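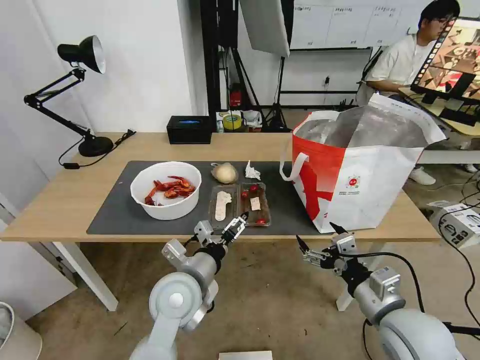
PRESS RELEASE
March 17, 2024

Crayfish suppers come to Urnedon doorsteps as Rusmont launches its Drelano bag

Rusmont, the Urnedon kitchen that has been sending out cooked suppers to homes and offices in the town for the past 3 years, is delighted to announce the arrival of its crayfish supper, which goes on sale this week and comes to the door in a large new carrying bag called the Drelano. We have been looking forward to telling people for rather a long time, and we hope our regular customers, who have been very patient with our hints, will feel it was worth the wait.

The supper is a simple one and meant for sharing. At the middle of it is a generous helping of red cooked crayfish, served in their shells, so that everyone round the table can roll up their sleeves and get on with it. Alongside come a few small things in clear containers, which will change from week to week depending on what the kitchen has in, and a soft round bun from Zawadzka, the bakery two doors along from us, which has been baking for Urnedon families since long before we arrived and was kind enough to let us try a very great many buns before we settled on this one.

We should say a word about the bun, as it caused more discussion than anything else on the order. Some of us wanted a crusty roll and some of us wanted a sliced loaf, and in the end it was our customers who decided it for us, by telling us over and over that what they wanted with crayfish was something plain and soft that would mop up the juices at the bottom of the bowl. Zawadzka makes the buns fresh every morning and they are packed separately from the hot food, so please do look for yours before you throw any wrapping away!

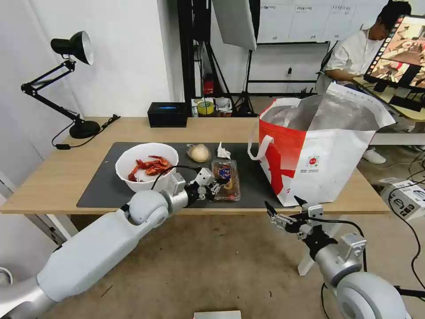
Packing an order like this properly takes more thought than you might suppose. Crayfish are heavy and an awkward shape, buns are light and squash at the slightest excuse, and a little tub of sauce will find its way onto its side if it is given half a chance. Our packers put the heaviest things at the bottom, then the flat containers with their lids pressed down all the way round, and then the bread on the top, with tissues tucked in last of all – and anyone who has ever eaten crayfish at home will know that you can't have too many tissues.

The Drelano bag was chosen with all this in mind. It is white and red, lined inside, and wide enough at the top to get both hands in without tipping anything over, with handles long enough to go over the arm while you are hunting for your door keys. We have had 2,000 of them made to begin with. Customers are welcome to keep theirs and use it for the weekly shop or a day at the seaside, or to hand it back with their next order, in which case we will wipe it down and send it out again.

A spokesperson for Rusmont said: "We've always felt that a supper brought to the house ought to feel like a bit of an occasion, even if you're eating it at the desk with the lamp on and a pile of work waiting. Crayfish are messy and slow and very good company, and we're so pleased to be able to send them out at last. We'd like to thank everyone in Urnedon who tasted things for us over the winter and told us kindly, and sometimes less kindly, what they thought."
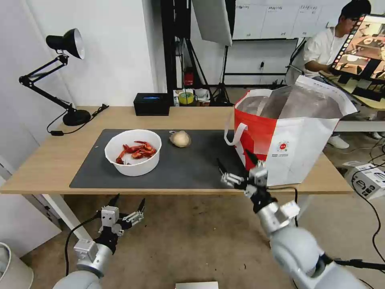
For those ordering for the first time, we suggest clearing a good stretch of table before you start and putting down a mat or some old newspaper. Tip the crayfish into the biggest bowl you own and keep a second one handy for the shells. The bun will happily take a few minutes in a warm oven if you like it that way, but do take it out of its wrapping first.

The crayfish supper comes in 2 sizes, one for a pair and one for a family, and can be ordered by telephone or at the Rusmont counter until early evening on any day we are open. Orders are brought to addresses anywhere in Urnedon, and there is no extra charge for the bag. The first 1,000 orders will also include an extra Zawadzka bun, with our thanks. The supper will stay on the menu until the end of May, and we will let everyone know after that what the kitchen has planned for the summer.

As crayfish are shellfish, customers with allergies are asked to speak to the kitchen before ordering anything from the menu while the supper is on sale.

Notes to editors

Rusmont is an independent kitchen and takeaway counter in Urnedon. Zawadzka is a family bakery in the same street and supplies all of Rusmont's bread. Members of the local press who would like to come and try the supper are very welcome, and should ask at the counter so that we can set a table aside.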